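Peer support at the Florkport drop-in: a conversation with Zawadi Sang

November 15, 2023

Zawadi Sang left the army after 20 years and did not talk to anyone about it for the next two. She now coordinates the peer support program at Brerkix, a drop-in centre for former service members in Florkport. She spoke with Oduor Makori between a morning coffee group and an afternoon of phone calls.

The program matches people who have recently left the forces with others who have been out for a while. The helpers are not counsellors, and Sang is firm on that point.

"We do a weekend of training and a refresher every August," she said. "They learn how to listen, what to do if someone is in danger, and when to hand over to a professional. After that it's mostly going for walks and answering the phone."

Brerkix has 114 people on its books this year. Most were referred by family doctors, and a good number by their spouses. Sang said the spouse often rings first, sometimes months before the member agrees to come in.

"They'll say, he's fine at work, he's just not here at supper. I hear that sentence a lot."

Work takes up more of the conversation than she expected when she started. People ask about résumés, night shifts, and how to speak to a supervisor who is 15 years younger. Several members have gone into manufacturing and warehousing around Florkport, and the centre keeps in touch with a few employers, Flikidmont among them.
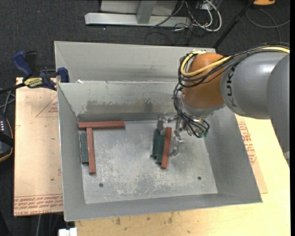
Getting through the first year

Sang said the first winter out is usually the hardest. The routine is gone, and so are the people who shared it.

"In the army I knew where I was supposed to be at six in the morning. Then I was standing in my kitchen at six in the morning with nowhere to be. I didn't have a word for what was wrong with that."

Her own turning point was a neighbour who had served in the navy and asked her to help him build a fence. They worked on it for most of a month. He mentioned his own bad years once, while they were mixing concrete, and she told him about hers the next day.

She tries to set up matches the same way, with something to do. One pair fixes bicycles. Another drives to the rink together and watches whoever happens to be playing. When a match does not work, either person can ask for a change and is not asked to explain.

Makori asked whether peer support could stand in for treatment. Sang said no. Brerkix refers people to a psychologist in town, and the wait is long. The peers keep people company during the wait and often drive them to the first appointment.

Funding is arranged a year at a time. The centre would like to hire a second coordinator, this one for families, and has asked the city for help with the rent. Sang expects to hear in the spring.

She was asked what she would say to someone reading this who has not called anyone yet.

"Come for the coffee. You don't have to sign anything and you don't have to talk. Some people came four or five times before I knew their last name."

The coffee group meets in the front room at Brerkix and is open to anyone who has served, and to their families.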